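**Forketti cane chair goes back into production, first batch sold out by lunch**

05/07/2021

Quick one as we're on deadline for the summer issue. The Forketti side chair is back. Orders opened at nine this morning on the Drarnmont site and the first batch had gone before one. Second batch promised for August, more on that below.

For anyone who missed it the first time round: curved beech back, woven cane seat, legs that splay a bit at the front. Made at the Bresunley workshop until the place changed hands and the new owners dropped most of the dining range. Since then it's been second-hand only, and the second-hand prices went silly. We saw a pair with torn seats listed at £960 in the spring. Torn! They sold.

Drarnmont bought the drawings and what was left of the bending forms from Bresunley over the winter. Not the name on the building, not the upholstery side, just the chairs. Five models in all, of which the Forketti is first out. The Lunde bench is next and then, if that goes well, the low rocker. No word on the other two. Our guess is the card table chair won't come back at all, too fiddly.

Price is £519 for the side chair in natural beech. Black stain is the same money. The version with arms isn't ready and won't be priced until it is. Delivery on top unless you collect.

Ozan Kozan, who runs the workshop for Drarnmont, rang us back between two other calls and was in a cheerful mood. "We made what we thought was a sensible number and it was the wrong number," he said. He wouldn't say how many. Pressed, he said the workshop can finish 18 chairs in a good week and that there have been a few good weeks. Work it out yourselves.

The hold-up is the seats. The frames can be bent, jointed and sanded at a fair pace but the cane is woven by hand straight into the frame, through drilled holes, the old way. No pre-woven sheet pressed into a groove. Kozan says they tried sheet on two trial chairs and it looked fine and sat fine, but when it goes the whole panel goes, and the groove is a pain to clean out for whoever has to mend it in twenty years. So hand weaving it is, and a waiting list.

Two weavers at the moment. A third starts this month. Kozan would like five by Christmas but says people who can do it well are mostly busy with repairs and not looking for a job.

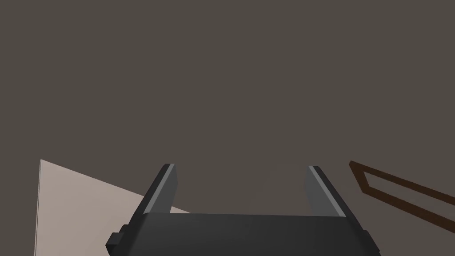

What has changed from the old chair? Less than we expected. The seat is slightly deeper front to back, enough that you notice if you sit on an old one and then a new one. The back rail is thicker where it meets the legs, which was always the weak spot. Anyone who has owned a set will know the crack we mean. Back legs are now one bent piece from floor to top rail. Screws underneath are now proper wood screws with plugs, so the bottom of the chair looks tidier than it did, not that anyone looks there.

The finish is different too. The Bresunley chairs had a shiny lacquer that went yellow, and a lot of people like the yellow. New ones are oiled, and start out quite pale. If you're adding one to an existing set it will not match, not for years anyway. Drarnmont say so on the order page, in fairness, though you have to scroll.

We asked whether they'd offer a tinted oil for people topping up old sets. "Maybe," Kozan said. Then, after a pause, "Ask me when I've slept."

Not everyone is thrilled. Wálter Londoño has been mending and re-caning the old chairs for longer than he cares to say and has a shed full of them waiting. He's seen one of the new ones, turned it upside down, sat on it for most of a cup of coffee. His veridct: good frame, good weaving, wrong price.

"It was a kitchen chair," he told us. "You bought six and the kids stood on them." At £519 he doubts anybody's kids will be allowed near. He also thinks the new chairs will push the old ones up again and not down, as sellers will point at the shop price and add a bit for age. He may well be right. We had a quick look at the usual listing sites this afternoon and there were already two sellers doing that.

He did have kind words for the drilled seat. He can mend it, he says, and so can anyone with a book and some patience. He's happy to take on new chairs for re-caning when the time comes. "Not for a while, I hope."

Drarnmont don't agree on the price point, unsurprisingly. Kozan says most of what you pay for is hours, and that the seat alone takes the better part of a day. He says there was talk of a cheaper model with a solid wood seat, and there's one sitting in the workshop now, used by whoever answers the phone. No plans to sell it. We'd buy one.

On to the Lunde bench, since half the emails we get are about that and not the chair. It's the long one with the slatted back that used to turn up in station waiting rooms and, later, in every other hallway. Same maker, same beech. It'll come in one length only to start with, the two-seater. Price will be £600 if the timber quote holds. Kozan was careful about that "if". Beech has been up and down all year and the quote runs out at the end of the month.

There's no cane on the bench so it should be quicker to make, and Drarnmont say they'll build up proper stock before they open orders this time. Cushions seperate, from another supplier, colours not settled. There was a mustard one in the sample pile that we liked a lot.

The long three-seat bench may follow. The forms for it are among the ones that got damp in storage at Bresunley and they'd need to be made again from the drawings. Somebody has to pay for that, and it depends how the short one goes.

A word on how to tell old from new, as this is going to matter once they start changing hands. Old chairs carry a paper label under the seat rail, or the ghost of one, a paler rectangle where the label used to be. New chairs are branded with a hot iron on the inside of the left back leg, with a year. It's small but it's deep, and you'd have to plane a fair bit off to lose it. Lacquer means old, oil means new, unless someone has stripped it. Plugged screw holes mean new. If a seller can't send you a picture of the underside, leave it.

And if you've got old ones already, look after the cane. Londoño's advice, shortened: keep them off the radiator, wipe the underside of the seat with a damp cloth now and then, let it dry slowly, don't kneel on it to change a bulb. Once one strand has snapped get it seen to before the rest follow. He charges by the hole, and chairs with three broken strands cost him nearly as much work as chairs with no seat left.

Practical bits, then:

- Side chair, natural or black, £519. First batch gone. Waiting list open on the Drarnmont site, no deposit.
- Second batch in August. Existing waiting list gets first go, one email, two days to reply, then it moves on to the next person.
- Limit of six per household. It was eight this morning, they changed it at some point before noon.
- Chair with arms: autumn at the earliest.
- Lunde two-seater bench: orders later in the year, £600 to be confirmed.
- Collection from the workshop by appointment only. Please don't just turn up, they've had people just turning up.

Trade buyers are on a separate list and Drarnmont say no trade orders will go out until the August batch has been delivered to ordinary customers. Good. We've had two café owners write in to moan about that already and we're sorry for them, but still, good.

We've asked for a chair on loan so we can live with it for a few weeks and report back on how the oil finish copes with tea, jam and a cat. Kozan said yes in principle, once there's a chair to lend. Will update when it arrives.

Update, 5.40pm: Drarnmont have been in touch to say a handful of this morning's orders went through twice because of a fault at the checkout. If you were charged for two lots you'll be refunded by the end of the week, no need to ring. The spare chairs go to the top of the waiting list, so keep an eye on your inbox.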